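Etix pauses arm trials at Grernmont after grip fault

Sep 18, 2025

Etix has suspended unattended operation of its tabletop handling arms at the Grernmont site following a fault in which an arm failed to release when commanded. No injuries were reported.

The fault was recorded twice in August, both times during work with clear plastic. According to the company, the control software, known as Eter, lost track of the item and continued to report an open grip while the fingers remained closed. The arm was halted by the operator's stop button on both occasions.

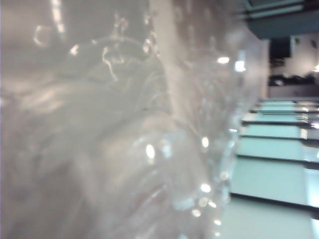 Transparent materials are a known difficulty for the system. Folds and reflections can be read as edges, and the wrist camera may offer little usable information once an item is close to it. Etix stated that the arms had completed more than 2000 handling cycles at the site before the first occurrence.

An outside review has been assigned to Lumbantobing, a safety engineering firm, which will examine the release command, the grip sensor and the stop circuit. Its report is due in 8 weeks. Until then, an operator must be present at all times, and arm speed will be held to the lower setting — a limit that also applies to demonstrations.

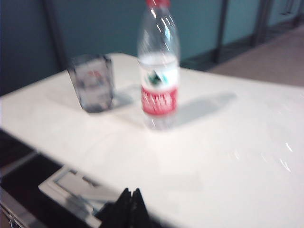

A water bottle and a clear plastic cup on the work table at the Grernmont site.

Sites using the same version of Eter have been notified and asked to report any mismatch between the displayed and physical grip state.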